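Can an arm sort returns yet, or still no?

mdanzer
Boss wants one for the back room. Sim setup so far:

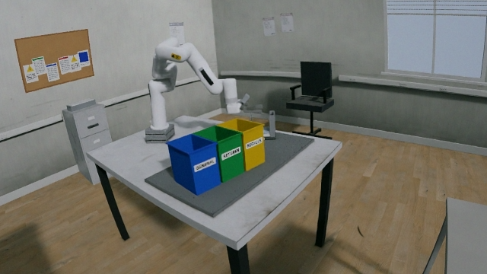
Sim view, arm plus the general / returns / recycle bins

clozano
Sorting into 3 bins, sure. Knowing whats a return — no. We ran 680 parcels in January, it got 9 soft bags wrong.

mdanzer
9 is fine?? my Saturday guy does worse

skuveck_fan
Disagree. Sim bags dont crumple. Try real ones frist.

clozano
^ ours were real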